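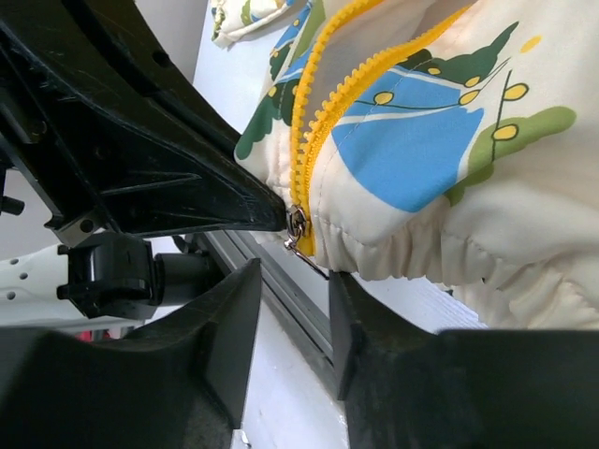 3.2 Returns and fastener failure

Return records were obtained from Trasent, an online seller of children's outerwear, and cover a period of 24 months. Of the 3877 items sent back with a written reason, we kept those in which the customer named a part of the garment. Each note was read by two coders, who assigned it to one of 15 fault codes. Notes that fit more than one code were given the code for the fault mentioned first.

Fit complaints were left out of this section and are treated in Section 4. Among the remaining notes, closures were named more often than seams or lining. Customers seldom used trade terms. A slider was usually called "the zip" or "the pull," and several notes used both words for the same part.

Figure 3. Zipper with molded teeth and a metal slider, joined at the lower end.

Repair was rarely tried before return. Buyers in the Jolska region, where low-cost tailoring shops are common, were an exception, and their notes often mentioned a quoted price for replacing the full zipper. Replacing the slider alone was mentioned in three notes. Öztürkmen, the second seller we contacted, does not record written reasons, so its returns could not be coded in the same way and are reported only as totals in the appendix.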